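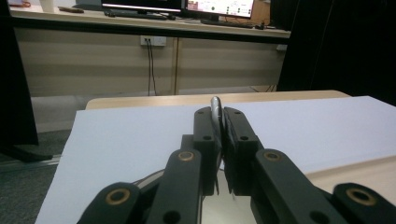

A reverse-order draft gives the first pick to the team with the worst record, the second pick to the next worst, and so on up to the champion. The idea is older than most of the leagues that use it. A pick is a right to negotiate with one player before anyone else can, and for the length of the draft that right is held as firmly as the thin silver piece between those two black pads. Once the player signs, the right becomes a contract. Until then it can be traded, and much of this unit is about what happens when it is.

Unit 5: Drafts, lotteries and the price of a pick

Reading for this unit: Kristiansen, chapters on player allocation; the Ekwueme case packet. Bring the packet to class.

1. Why leagues draft

Two reasons are usually given. The first is competitive balance. If weak teams get better young players, they should improve, and games should be closer. The second is cost. A player who can talk to only one team has less bargaining power than a player who can talk to all of them. Owners tend to talk about the first reason and player unions about the second. Both are true, and the size of each depends on the league.

Balance effects are larger in basketball than in football or hockey. Only five players are on the court per side, and a starter may play most of the game. One very good rookie can change a team's record.

2. The incentive to lose

If the worst record earns the best pick, a team out of playoff contention gains something by losing. Players and coaches rarely try to lose, since their own jobs depend on results. The decisions are made higher up: resting a veteran with a minor injury, trading a scorer at midseason, giving long minutes to bench players.

A lottery weakens the incentive. The worst team gets the best odds and no guarantee. Flatter odds reduce the reward for losing but also send more top picks to middling teams. Keep this trade-off in mind for the problem set.

3. Case: the Plotska trade

The case uses a 14-team women's league. Before the draft, Luststead holds pick 2 and Forsberg holds pick 5 plus a first-round pick next year. Luststead's general manager, Siv Kristiansen (no relation to the author of the textbook), wants a center. Her scouts rate two centers almost equally, and one of them, from Plotska, is likely to be available at 5.

Forsberg offers pick 5 and next year's first for pick 2. Osaze Ekwueme's packet gives both teams' records, attendance and cap figures. Forsberg's average home attendance was 3,503, and the owner believes a well-known college guard would raise it.

Points to work through before class:

What is next year's pick worth if Forsberg finishes last? If it finishes in the middle?
How should Luststead discount a pick it can't use for a year?
Does Kristiansen's contract, which ends next April, change what she should do? Does it change what she is likely to do?

4. Pick value charts

A chart assigns points to each slot so that trades can be compared. Most are built from past results: take every player chosen at a slot, average some measure of career value, and smooth the curve. The curve drops steeply at first and then flattens — in a short draft, the later rounds may be nearly level.

Averages hide spread. A slot with one star and many players who never made a roster can look the same as a slot full of steady reserves. Report the median along with the mean.

Problem set

Do questions 1 to 4 with the Jendau spreadsheet. Show your formulas. Afaf Majali holds office hours at 3 p.m. before each class meeting.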